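3.2 Being asked where you're from

I should say up front that I'm one of the people this paper is about. I moved to Lornley from Stirstead at 7, and I still get the question at the bakery, usually before I've paid. So when we sat down with the 157 diary entries our participants sent in through August, I kept laughing at things I could have written myself (my co-coder got tired of this pretty fast).

What surprised me was how much the second question mattered. Most people didn't mind "Where's your accent from?" on its own. They minded what came next – the guess, the cousin who once visited, the compliment on their grammar. One woman wrote that she had started naming a different town each time, just to see what people would claim to know about it. Another keeps a short answer for strangers and a long one for friends, and she gets annoyed when somebody in the first group wants the second.

Entries about clothes came up far more than I'd planned for, so we gave them their own code. They run from school uniforms to what you wear to a grandparent's funeral. 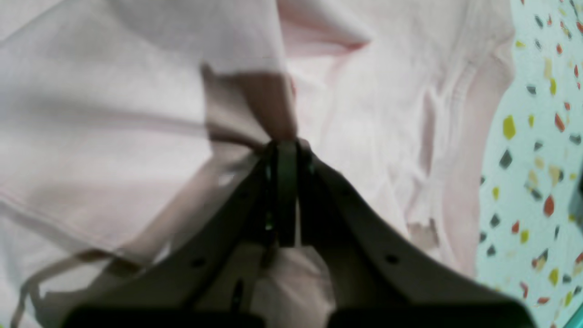
Figure 2. Pale pink fabric held in a gripper.

3.3 Answering for a whole country

The longest entries were about being treated as a spokesperson, and I'll take those next.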